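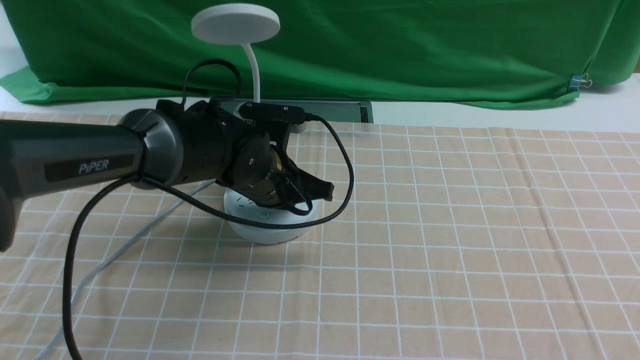
A tablecloth with a printed grid on the tabletop.

Getting Ready for Race Day at Home

The season opener is in April this year, and if your living room is where everyone ends up, a little work the night before saves missing the start.

Set up the food away from the TV. People stand where the food is, and they will stand in front of the screen if you let them. A side table or the kitchen counter is fine.

Chili holds best. Make it the day before, chill it, and put it in the slow cooker on low 2 hours before the green flag. Stir it during the pace laps and leave the lid on after that. Buns can be split and wrapped in foil ahead of time.

Freeze water in plastic bottles instead of buying bags of ice. They last through a long race in a cooler and there is no slush to drain. Leave an inch of space at the top of each one or they will split.

Grease and rubber on clothes. If you went to the track at Ullcombe and came home with black specks on your shirt, let them dry and brush them off first. Then work in dish soap, wait 50 minutes, and wash in cold water. Keep it out of the dryer until the mark is gone -- heat sets it.

Cap brims. Wipe with a damp cloth and a drop of shampoo, then dry over a bowl. Older caps may have cardboard in the brim, so don't soak those.

Model cars. Dust with a soft makeup brush. Canned air can take off mirrors and antennas. My Pelen kit lost its rear wing that way.

Seat cushions. Most covers unzip. Wash them inside out and put them back on while slightly damp, and they will go on without a fight. Let them finish drying on the foam before you pack them.

Earplugs. Foam ones get thrown out. The rubber kind can be washed in warm soapy water and kept in an old mint tin with the tickets.

Last updated 9 January 2020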